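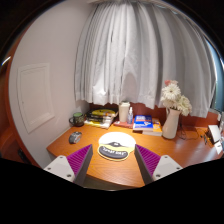 # How Do You Teach a Robot to Tidy a Desk Nicely?

Think about the last time you borrowed something from a friend. Maybe it was a book, or a game, or a really good eraser. You probably knew some rules without anybody having to say them: be gentle, don't lose it, and give it back in the same shape you got it. You learned those rules a little bit at a time, from the grown-ups and the big kids around you, and by now you hardly think about them at all.

A robot doesn't know any of that. A robot that moves things on a desk has to be given its manners, one by one, and people have to sit down and write them out first. At the Simness workshop in Tinley, the list of rules is called the Gristus Rules (it's a funny word, and yes, everyone giggles the first time they hear it). When we started, the list had 2 rules on it. Now it has a lot more, so we'll just tell you about the ones we like best.

## Rule one: hold it by the sides

Pick up a computer mouse with your own hand and notice what your fingers do. They go to the sides, don't they? The buttons are on top, and if you grab a mouse by its buttons you might click something you never meant to click! So a gripper, which is the part that does the job of a hand, should come in from the left and the right and hold on by the sides too.

The pads on a gripper help with this. If you look at the soles of your sneakers you'll find bumps and lines that help you keep from slipping, and ridges on a gripper's pads can help in much the same way. With a good grip, you don't have to squeeze so hard. And that takes us to the next part of the rule, which says to squeeze just enough - never as hard as you can.
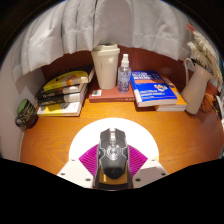
But how does it know how much is enough? Guerreiro wanted to know that, and it's a very good thing to ask. My little brother squeezes everything as hard as he can, and he's had lots of practice!

Well, some robots have sensors that feel the push, a bit like your fingertips do. Others learn from people. A person holds a gripper in their own hand and does the job slowly and carefully, over and over, and the robot studies what happened. If you want a robot to learn well from that, you might show it 783 tries, or even 1000. It's a little like practicing the piano, except that the robot never asks when it can go outside.

## Rule two: look at the neighbors

A desk is a busy place. There may be a mug near the wall, and a stack of books, and perhaps a spray bottle standing on top of another book. Those are the neighbors, and they don't want to be bumped. Before the gripper moves, it ought to have a clear path, going in and coming out again.

Liquids get extra care. Our rule says that a cup should be treated as if it's full, even if you're pretty sure it's empty. You can try this one at home, by the way. It saves a lot of paper towels.
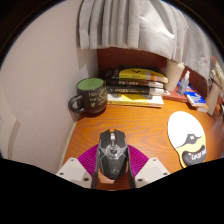
Tall things get extra care as well. Something tall and skinny can tip over from a very small nudge, so the rule is to go slower and slower the closer you get. Grown-ups who write safety rules for big factory machines think about speed too, and for the same kind of reason: a slow bump is much kinder than a fast one.

## Rule three: put it back where people look for it

Setting a thing down is harder than it sounds. The gripper has to lower it gently, wait until it's resting flat, and only then open its fingers. If the fingers open too soon, it drops. And a mouse that belongs on a mouse pad should go on the mouse pad, with the buttons facing away from the person's chair, so that whoever sits down next can start right in. 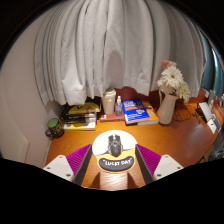 There's a waiting part in this rule too, and it's the part that robots (and some of us!) find the hardest. After letting go, the gripper should back away in a straight line before it turns to do anything else. If it swings off sideways in a hurry, it can knock over the very thing it just put down so nicely.

## Rule four: people go first

This is the rule we'd keep if we could only keep one. If a person reaches toward the desk, the robot stops. It doesn't finish its job first, and it doesn't try to squeeze by. There should be a stop button close by that's easy to see and easy to press, and everyone in the room should know where it is before the robot is switched on.

## Now you try

You'll need a friend, a table, and 4 small things that can't break. Take turns being the robot. The robot may use only one finger and one thumb, and must do just what the rules say. The other person reads the rules out loud, slowly, and calls "Stop!" whenever they like.

If something goes wrong, don't blame the robot. Look at your rules, find the spot where they weren't clear enough, and write that one over again.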